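Chapter 7
Comparing Cameras and Controllers in Simulation

Tia Mellor and Frauke Ehlers

Before You Begin

Chapter 6 dealt with grippers. The student closed several kinds of fingers on the same set of objects and recorded which grasps held. The arm stood still between trials, the object was always within reach, and the camera looked down on the table from a fixed mount. Those conditions are dropped in this chapter. The base now moves, the camera moves with it, and the object that the controller must reach may lie on the other side of a room.

Students should have completed the exercises on camera models in Chapter 3 and should be able to read a simple success table. The material on learned controllers in Chapter 5 is helpful but not required. Sections marked with a star may be left out of a one-term course.

What Is Being Compared

A trial in this chapter has three parts that can be changed: the camera, the controller, and the room. A fair comparison changes one of them and holds the other two fixed. This rule is easy to state and often broken. When a wider lens is fitted, for example, a controller that was tuned to the narrow lens may perform worse, and the loss is then charged to the lens. Section 7.2 shows how to separate the two effects by running each controller with each camera and reading the results as a grid.

Two controllers are used throughout. The first, called Jinura, plans a path on a floor map and corrects it from the camera view at regular intervals. The second, called Krajewska, keeps no map and chooses each motion from the most recent views alone. Neither is presented as the better design. They were selected for teaching because they fail in different places, and a student who has studied both sets of failures will be prepared for most of what is found in practice.

The cameras are described by height, tilt, and field of view. A low mount with a downward tilt gives a good view of the floor close to the base and a poor view of anything high on a far wall. A raised mount with a level tilt gives the opposite. Resolution is treated separately in Section 7.4, where the same route is rendered at several image sizes and the controllers are run again without further tuning.

The Test Rooms

All trials are run in the Flokutitz room set, which accompanies this book. The full set holds 1,066 starting positions, and each position fixes the place and heading of the base, the goal, and the time allowed. Of these, 304 are reserved for the final comparison in Section 7.6 and must not be used for tuning. Instructors are asked to enforce this point. A controller adjusted on the reserved positions will produce a high score that says very little about its quality.

The rooms are kitchens, hallways, bedrooms, and bathrooms. Bathrooms deserve special attention even though they contain few objects. Large plain surfaces give a controller little to hold on to when it estimates its own motion. Walls may be so dark that the line where they meet the floor is the only useful feature in half of the view. Fixtures stand against the walls, and a goal such as a sink may be partly outside the view at the start of a trial. A pale, rounded object close to the camera can fill a corner of the view and still be hard to name from that position.

Figure 7.1 is a rendered camera view from a bathroom. Study it before reading Section 7.1, and note how much of the view is floor, where the window is in relation to the upper edge, and how far the pedestal sink stands from the near object at the lower left. Consider also the lighter area on the floor. A controller that relies on color alone to find open floor may treat a change in shade as a change in surface. The effect of this error on each controller is taken up in Section 7.3.

Keeping the Record

Each trial is entered on one line of the record sheet. The line gives the starting position, the camera setting, the controller, the result, and a short remark. The remark is required for every failed trial. "Did not reach goal" is not an acceptable remark, as the result column already says so. An acceptable remark states where the base was when the trial ended and what was in view at that moment.

Each starting position is run 3 times with every pairing of camera and controller. Where the results disagree, all of them are reported. Averages may be added to the table but may not replace the separate results. The Fluvville teaching laboratory, where the exercises were first used, found that students who reported only averages overlooked several positions at which Krajewska succeeded or failed according to very small differences in the first motion.

Terms Used in This Chapter

Starting position: the place and heading of the base when a trial begins.
Reserved position: a starting position kept back for the final comparison.
Mount: the height and tilt at which the camera is fixed to the base.
Goal in view: a condition in which any part of the goal appears in the camera view.
Lost trial: a trial in which the time allowed runs out while the goal is not in view. 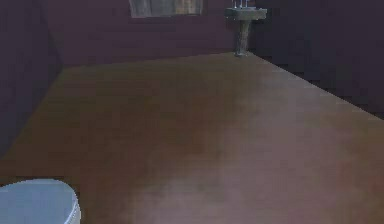

Page last changed: 10 March 2021

Figure 7.1. Rendered bathroom with a pedestal sink at the far side. Used in Exercises 2 and 3.

Next: Section 7.1, Choosing a Mount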